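Flodholm Adds Lot-Level Trace Codes to Shelf-Stable Drink Cartons

New marking step lets stores and distributors match a single carton to its filling run

Flodholm, a contract filler of shelf-stable drinks, has changed the way it marks portion cartons at its Gamo plant. Each carton now carries a lot code tied to the filling line, the paperboard reel and the hour of production. Earlier codes identified the production day only.

The change applies to all 25 carton formats filled at the site. Retail barcodes, case labels and pallet labels are not affected, and customers do not need to update their item files. 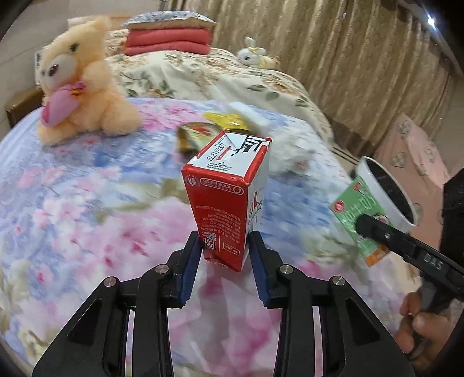
GAMO, February – Flodholm began shipping cartons with the new codes this month, following a trial on two filling lines. The trial covered 900 pallets and was run with Fikre, a regional distributor of packaged food and drinks.

Under the old system, a quality hold on one reel of paperboard meant holding a full day of output. With the new code, a hold can be limited to the hours in which that reel was in use. During the trial, the average hold fell from 49 pallets to 10.

"The printers were already capable of this," said Zinash Tamiru, director of plant operations at Flodholm. "Most of the work was in the reel change records, which were kept on paper and did not always match the line clock."

Reel changes are now logged by Flelance, the plant's production records software. Distributors can look up a code by web form or by file upload. Results list the filling line, start and end times, and current hold status.

"We used to pull everything with the same date and sort it out later," said Dagim Kumsa, warehouse manager at Fikre. "Now we ask for the code first."

Cartons with the earlier codes will remain in distribution until their best-by dates. Lookup requests for those cartons should be sent to the plant quality office with the date code and case label number.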